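3.2 Shelving as a packing surface

The second site, a stockroom at Plornbridge, had no packing bench. Wrapping was done at the shelving itself, a run of connected metal bays with perforated back panels. Baird (2015) treats the back panel as a fixture for hooks only. In our records it also served as a limit for the work: material pushed to the rear of the deck stopped there, and the wrapper did not need to check its position.

We logged 229 wrapping episodes over 21 shifts in February. An episode began when the wrapping sheet was laid out and ended when both hands left the bundle. Episodes interrupted for more than 2 minutes were discarded. Sheet size was not controlled — staff cut from the roll as they saw fit — and almost all the discarded episodes involved a second cut.

Figure 8 covers three moments at the shelving. In the first, the bundle rests on a sheet of bubble wrap and foam laid over the deck, with a small foam block against the panel behind it.

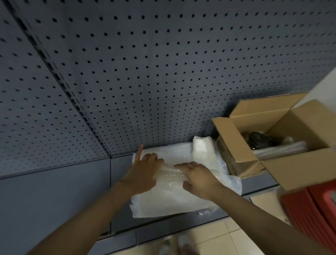
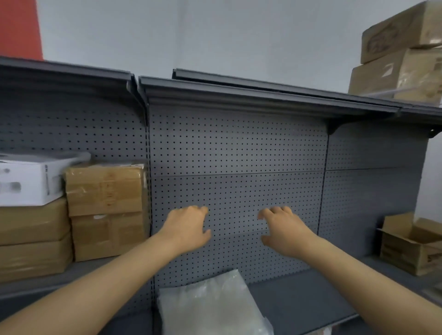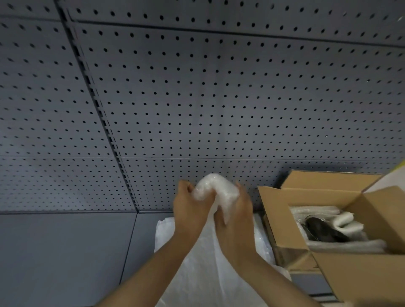 Figure 8. Hands at the perforated back panel, Plornbridge stockroom.

3.3 Coding of hand position

Hand position was coded as on the bundle, on the deck, or free. The Zunov scheme has a further category for tool use, which we did not apply.

Comments (2)

kadavov_reader: Was deck height recorded? I can't find it in the tables.

packline: Our shelves have a raised front lip and sheets catch on it. Would like to see that coded.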